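## 3. Listening Tests
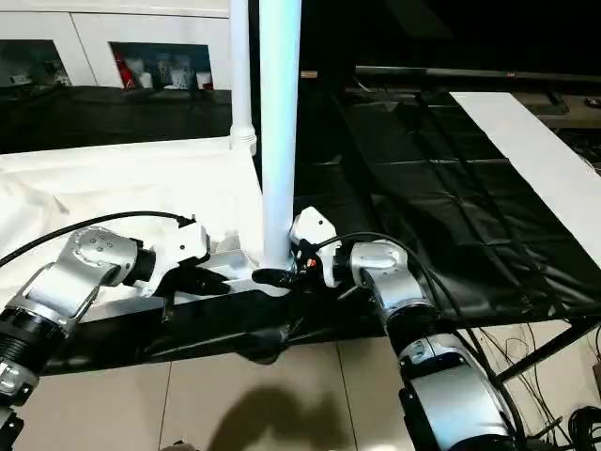
**Figure 1.** Two arms with silver links and black joints at a tabletop, by the foot of a white vertical pole.

### 3.1 Rooms and equipment

The tests were held in two rooms. The first was a demonstration room at the Davard show, set up by the exhibitor and left as it was for the public. It had a carpeted floor, a low ceiling and a thin partition wall shared with the next exhibitor. The second was a listening room at Grineo, with bookshelves on both side walls and a heavy curtain behind the speakers. We did not try to make the two rooms sound alike. The aim was to find out whether listeners' judgments of a recorded voice carry over from a show room to a quieter one, and the difference between the rooms is part of the question.

The same pair of Flelero floorstanding speakers was used in both places, driven by the same integrated amplifier. Cables were whatever the exhibitor had supplied, and we kept them for the second room. Speaker spacing was measured between the inner front edges and matched to within the width of a tape mark. Toe-in was set by ear in the show room by the exhibitor's staff, then copied at Grineo.

### 3.2 Recordings

All of the material came from the Hafþórsson sessions, a set of voice and small-group recordings made without added reverberation. We chose these because they exist in two versions: a direct transfer from the analog tape and a digital recording taken from the same microphone feed. The singer, the microphone and the performance are the same in both. Differences between the versions therefore come from the storage medium and the playback chain.

Each excerpt began at the start of a sung phrase and ended at a breath or a rest. Early trials had used cuts in the middle of a phrase, and several listeners said that the sudden stop was the only thing they remembered afterward. Those trials were dropped.

Levels were matched with a sound level meter at the center seat, using pink noise first and then the loudest phrase of each excerpt. The tape version had slightly more hiss in the quiet passages. We left it in. A listener who used the hiss to tell the versions apart could do so, and the answer sheet asked for the reason behind each choice so that such cases could be marked.

### 3.3 Listeners

There were 52 listeners. Most were show visitors who signed up at the door on Saturday, and the rest were recruited through a local record shop. No hearing test was given. The sign-up form asked whether the listener played an instrument, sang, or had attended a live vocal performance in the past year.

Listeners who took part in the show room were invited to repeat the test at Grineo. Those who came back did not know that the excerpts would be the same, though a few guessed it after the first piece.

### 3.4 Procedure

Listeners sat in one row. Each heard an excerpt in one version, then the same excerpt in the other, with a short silence between them. They then marked which version sounded closer to a person singing in the room. "No difference" was allowed as an answer. The order of the versions was set by a shuffled list prepared before the doors opened, and the operator sat behind the listeners with the playback screen turned away.

Talking was not allowed until the sheets had been collected. This rule was easy to keep at Grineo and hard to keep at the show, where people walked in and out of the corridor and music from next door could be heard during soft passages. Trials interrupted by the door were repeated at the end of the session.

In total, 2,747 judgments were collected. Blank answers were left out of the total, as were sheets where the marks could not be read. "No difference" answers were kept as a separate category and were not split between the two versions.

### 3.5 Seat position

Seat number was written on every sheet. In the show room the end seats were close to the side wall, and listeners there often described the voice as coming from one speaker. We report the center seats and the end seats separately in Section 4. At Grineo the row was shorter and the end seats were farther from the walls, so a direct comparison of end seats across rooms should be read with care.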